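Folding white cloths on a table that slides, dark cover or no cover?
Posted January 10, 2018 in Laundry and Linens

tukport_linen

Hello everybody. I hope this is the correct section for my question.

In December I took over the linen for a small guesthouse near the Tukport ferry. We have white cloths only: table cloths for breakfast, hand towels, and a flat cotton cloth which we put over the bread. In one normal week it is up to 462 pieces, and in the summer I am told it will be more. Before this I folded only for my own family, so I am still learning.

My problem is the table. It is a long table with a smooth top, and when I fold, the cloth is sliding away from me. I make the first fold, the edges are good, then I make the second fold and the lower layer has moved. At the end I have a stack which is almost a rectangle, with one piece hanging out at the side. The upper edge is also wrinkled, even when I ironed it well before. I open it, I start again, and the second time it is usually worse.

The second thing is small bits of white thread and lint. They fall on the table, which is also white, and I do not see them until they are inside the next cloth.

I was thinking to put a cover over the table. I have two possibilities. One is an old quilted blanket, light gray. The other is black fabric, which I can buy by the meter, but it is not wide enough so I would have to sew two pieces together. My questions are these:

Is a dark cover a bad idea under white cloths? I am afraid the color will come off.
Does the seam disturb the folding?
Is there a better order of folds, so that the loose part does not come out at the side?

Thank you in advance, and please excuse my long message.

Fladon

Dark cover, yes. I have used one for many years and I would not go back. White on white is tiring for the eyes, you cannot see if the edges meet. On black you see everything, the edge, the corner, also the lint.

About the color coming off: wash the black fabric alone before you use it, two times, with warm water. After that rub a wet white rag on it, quite hard. If the rag stays white you can use it. If the rag is gray, wash again. Never put a damp cloth on it in the first weeks, only dry ones. I made this mistake once with a napkin and the gray mark did not go out completely.

The quilted blanket I would not take for folding. It is good for ironing, but for folding it is too soft. You press with the hand and the cloth goes down into the soft part, and there you get new wrinkles.

Now the folding. I think your problem is that you pull. Most people take one edge and pull it over to the other side, and the bottom layer comes with it. Try it in this way:

Lay the cloth flat and smooth it from the middle to the outside with both palms. Take your time here.
Put one hand flat on the part which should stay. The other hand lifts the edge and carries it over, high, so it does not drag.
Let it down first at the corners, then the middle.
Before the next fold, turn the whole cloth so that the closed fold is in front of your body. The open edges should be away from you.
After the last fold, do not smooth the top with the fingertips. Use the flat hand, from the closed side to the open side. With fingertips you move only the top layer.

The flap at the side comes usually from the second fold. If you fold in half and in half again, a very small mistake becomes double. For bigger cloths I fold in thirds, and I put the last third inside, so nothing can hang out. Also check that your cloths are really square. Ours were from Tsuchiya and after 40 washes they were longer on one side than on the other. With such a cloth you can fold perfectly and it will still not be a rectangle. In this case you put the wrong part to the inside and nobody at breakfast will see it.

For the seam, put it so it runs from front to back, away from your body, and not along the length of the table. Then you can use it as a line. I lay the closed edge of the cloth along the seam and I have it straight without measuring. Press the seam open with the iron first, so it is flat. And pull the cover tight under the table top, or you will have creases in the cover too. Small creases in it are not important, I have them also. 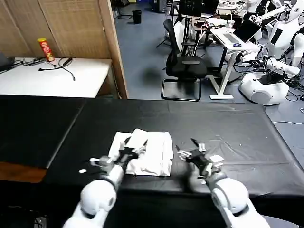 Truvent wrote under this that the seam idea works for napkins and hand towels, but with a big table cloth the stack covers the seam and you lose your line. For big pieces Truvent puts a strip of light tape along the front of the cover, and changes it when the ends start to lift.

sheet_corner

just use spray starch. a bit of starch when ironing and the cloth stays where you put it, any table. we never had a cover. lint roller for the rest

tukport_linen

Thank you to all for the fast answers. I bought the black fabric yesterday and it is washed once, tonight the second time. The rag was a little gray after the first washing, so I am happy that I asked before.

I measured three of the table cloths and two of them are not square - one side is 102 cm and the other is clearly longer. So it was not only my hands. I will try the thirds with the last part inside.

Starch I can not use for the bread cloths, but for the table cloths I will ask if it is allowed. Does somebody know if tape leaves glue on the cotton when it stays there all week?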